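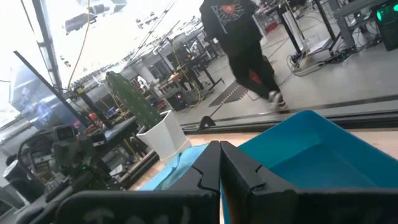 October was mostly cloth. I had planned to write about the new training setup this month, but the training setup only matters once there is something to train on, so I spent nearly all my hours at the table collecting episodes.

The task is simple to say out loud: pick up the cloth, put it in the bin, let go, back off. We record a person driving the arm through it, over and over, and later a policy learns from the recordings. The camera sits at the wrist, so what the policy gets is what the gripper gets, with both fingers always at the bottom of the view and the room behind.

We now have 3426 episodes on disk. I threw out 327 of them. Most of those were my fault, and I want to write down why while I still remember, partly for me and partly for Melur Chong, who takes over the cloth task next month.

## What I threw out

The biggest group was slow starts. I would hit record, then sit there deciding where to grab. On playback the arm hangs over the table for several seconds and does nothing. A few of those are harmless. A lot of them teach the policy that waiting is part of the job, and the first model we trained did exactly that. It hovered over the cloth until the time limit ran out. I went back and trimmed what I could and deleted the rest.

The second group was double grabs. If I missed the cloth and went in again, I used to keep the episode and mark it as a success. Wycliffe Lema argued that we should keep them on purpose, because the policy needs to see how to recover. I think he's right about recovery and wrong about my episodes. My second tries were rushed and came in at odd angles. So now there is a separate folder for recoveries, recorded slowly and labeled that way from the start. It has 33 episodes in it so far, which isn't many.

The rest were dull problems. The recorder dropped frames when the disk filled up. Twice I left the wrong task name in the settings and had to rename a whole batch by hand.

## Keeping the table different

I used to reset the table the same way every time. Cloth on the left, bin on the right, both at the same angle. It's fast, and your hands learn it. The model trained on that data looked very good until I turned the bin a little, and then it dropped the cloth beside it.

Now I work from a sheet with 24 starting layouts. Each one says where the bin goes, which way it points, and how the cloth should be dropped: flat, folded once, or crumpled. Crumpled is the one I have the most trouble with. If you crumple a cloth by hand the same way each time, you get nearly the same shape each time. I started dropping it from shoulder height and leaving it however it landed.

There's also a column for things on the table that have nothing to do with the task. The cactus in the white pot is in that column. It's tall and a very strong green, and I wanted to know whether the policy would start using it as a landmark. In one early batch it stood in the same place for every episode, and the model got noticeably worse when I took it away. So it moves around now, and for some layouts it goes off the table completely. Moving it is the slowest part of the reset. I've been stuck twice.

## The room

I went back and forth on whether to hang a curtain behind the table. The wrist camera sees a long way past the edge: the windows, the shelves at the back, the computers with their lights on, whoever happens to be walking by. In the afternoon the window side goes almost white and the detail over there is gone.

I decided against the curtain. The arm is going to be used in this room, with people in it, so the recordings should have people in them too. What I do instead is spread the sessions out. I do one block in the morning, one after lunch, and a short one after dark with only the ceiling lights on. Before this, nearly everything was recorded between two and four, because that was when I was free.

Wycliffe would still like the curtain. We agreed to record one small batch with it and compare.

## Notes for Melur

Check free disk space before you sit down. The recorder doesn't warn you.

Open the fingers fully before every start. If they begin half closed, the first second of the episode looks like a different task.

Aim for a fold that sticks up from the table. Grabbing a flat part works sometimes, but the fingertips press into the wood and the arm faults. Once it faults, delete the episode. Don't try to save it.

Let go above the bin, then move up, then away. I had a habit of moving sideways while still opening, and you can see the policy copying it.

Stop after an hour. My episodes from the second hour are worse than the ones from the first, and I can tell which is which without looking at the times.

The layout sheet is in the same folder as the recordings. I've crossed out layout 9 because the arm can't reach the bin from there without bumping the table. If you come up with a replacement, write it in on the same line so the numbering stays as it is.

The next training run starts tonight on everything except the recoveries. I'll add those for the run after, and post both sets of results together.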